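Dordale House Residents' Meeting
Minutes of the meeting held on Apr 9, 2018 in the downstairs sitting room

Present: 12 residents, with Achilleas Pappas in the chair and also, as nobody else had brought a pen, taking these minutes. Apologies came from the two residents on the top floor who were working late.

1. Welcome and last minutes

Achilleas thanked everyone for turning out on such a miserable evening, and for the very good lemon cake, which was passed round before we got going and again during item 3. The last minutes were agreed once the spelling of Chatzigeorgiou had been put right (with apologies to the Chatzigeorgiou family, who have been most patient about it).

2. Clothes and floors in the bedrooms

We had a long and friendly talk about the bedroom tidy-up, which took up almost 18 minutes and could happily have gone on for longer. It was felt that clothes are the main thing, as they do travel about so, and that once they are up off the carpet the rest of a room comes together quite quickly. The black-and-white striped piece was mentioned fondly by several people. Cables came up too, and everyone would like to see them kept near the wall and out of the way of feet, particularly for anyone getting up in the night.

Agreed: clothes to be picked up and sorted before the hoover comes round. Leads to be coiled and tucked in by the skirting board.
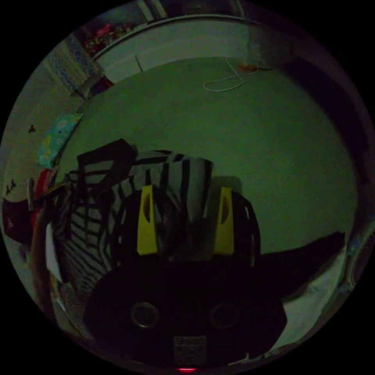 3. Beds, folding and fans

Achilleas said that he had no wish to tell grown people how to fold, and was then asked by three of them to show how he does it, which he very kindly did with a tea towel. The feeling of the meeting was that a simple fold is plenty for everyday things, and that folded clothes may wait on the bed during the day so long as they are put in the wardrobe by bedtime.

The question of small electric fans was raised. They are a great comfort in August and nobody wants to be without one, but there was some worry about them standing on the bedding.
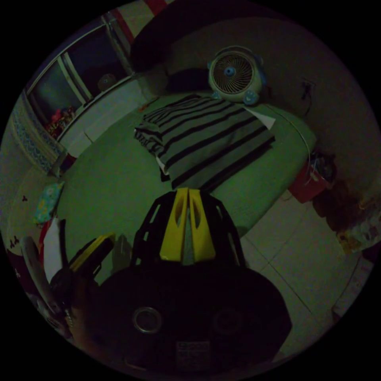

It was agreed that fans should go on a shelf or a firm chair when they are running, with the lead kept clear of the bed. Achilleas will ask at Bakano whether they still sell the little clip-on hooks for leads, and will bring a few to try if the price is sensible.

4. Laundry room

The Noltis machine is working again and we are all very grateful. Please do empty the fluff tray after each load. A basket for odd socks will be put on the windowsill, and anything left in it by the next meeting will go for dusters.

5. Any other business

A green umbrella has been left in the hall and would like to go home. The meeting closed with the last of the cake. The date of the next one will be pinned up by the front door.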